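Chores by machine: folding a football kit

Wullura, 24 Jan 2025

Can a machine do the household chores yet? Laundry is a fair test, as cloth never lies the same way twice. This page looks at a red and white kit on a sofa seat, with a two-armed robot doing the handling. I have kept the notes short.

The shirt is the easier half of the job. It has a clear shape once it is flat, though the sleeves and collar give plenty to get wrong.
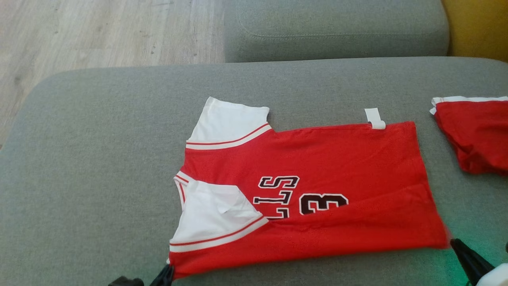

Pauline Heywood wrote in to say that she would pay 2000 pounds tomorrow for a machine that did the washing from basket to drawer, but not 300 for one that only folds. Folding is the part she does in front of the telly and doesn't mind.

I take the point – the carrying and sorting are what use up an evening. Still, folding has to be solved somewhere along the way. Shorts and trousers are harder than they look, with a waistband that gathers and legs that hide under each other.

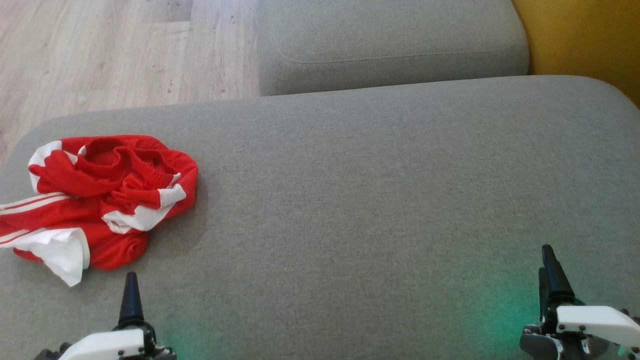 Red and white garment in a heap on the seat.

Factories get round this with jigs and flat tables. At home the work gets done wherever there is room, and a sofa is soft and rounded at the corners. The machine has to cope with the furniture as well as the cloth.
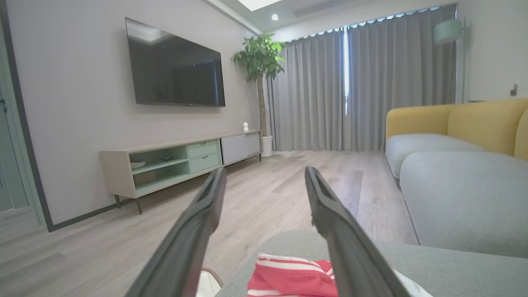
Next gallery: stacking shelves

The Sowerby shop-floor pictures go up in April, 13 in all.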